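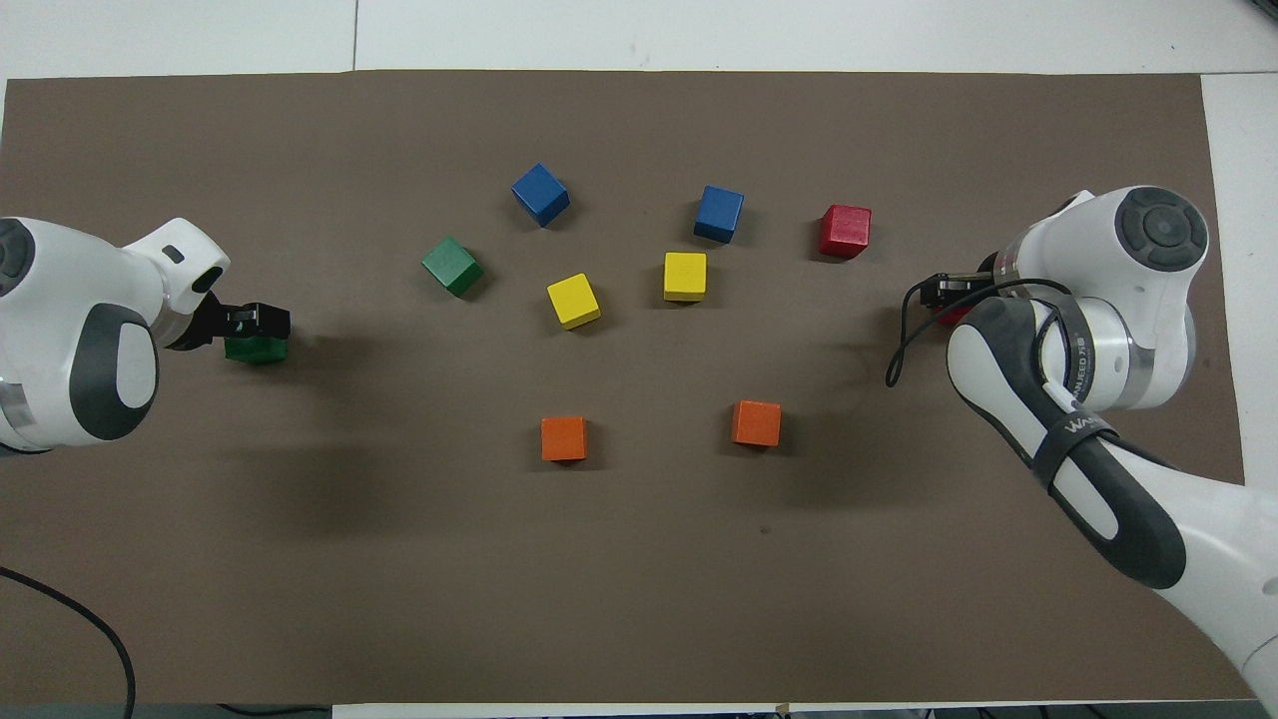 Colored cubes on a brown mat.

The Weight of Witedstead

The man from Mindireck told us the town had lost nineteen pounds.

He said it in the school gym, with the lights half off so we could see his chart. Witedstead, all of it, houses and roads and the people in the folding chairs, weighed nineteen pounds less than it had in June. His company had measured it. He didn't say what with.

"Less than what?" I asked.

He smiled at me as if I had paid him a compliment. "Less than itself," he said.

I have lived on Dong Street for most of my life and I know what a man sounds like when he is about to sell me something. Sure enough, there was a plan. For $117 a household, Mindireck would put the weight back. They had done it over in Zullstead, he said, and Zullstead had never felt more solid. The woman next to me wrote that down.

My sister lives in Zullstead. I called her when I got home and asked if she felt solid.

"I feel fine," she said. "Why, what have you heard?"

"Did you pay them?"

There was a long wait on the line. "Everybody paid them," she said. "It seemed silly not to."

The letter came the next week, dated Thu 30 August, with my name spelled wrong and a number at the bottom, 3,023, which it called my share reference. I put it under the fruit bowl. My neighbors paid. I could tell which ones because they started walking differently, heels down hard, like people trying out new boots. The mailman did it too. When he came up my steps the boards groaned, and he looked pleased.

I weighed myself. I weighed the cat. I took five cans of tomatoes out of the cupboard and weighed those, and every one came out just what the label said, so either the tomatoes were honest or the scale had lost weight along with everything else. I stood in the kitchen with a can in each hand and did not like how long I spent on that idea.

That night the wind got up. I lay in bed listening to the roof and telling myself what roofs do. Around two I heard the fruit bowl slide across the table, a slow scrape, and stop.

I went down in my socks. The bowl was at the edge. The letter was still under it.

I moved the bowl back to the middle, put the tomatoes in it, and went to look for my checkbook, only to see if I still had one.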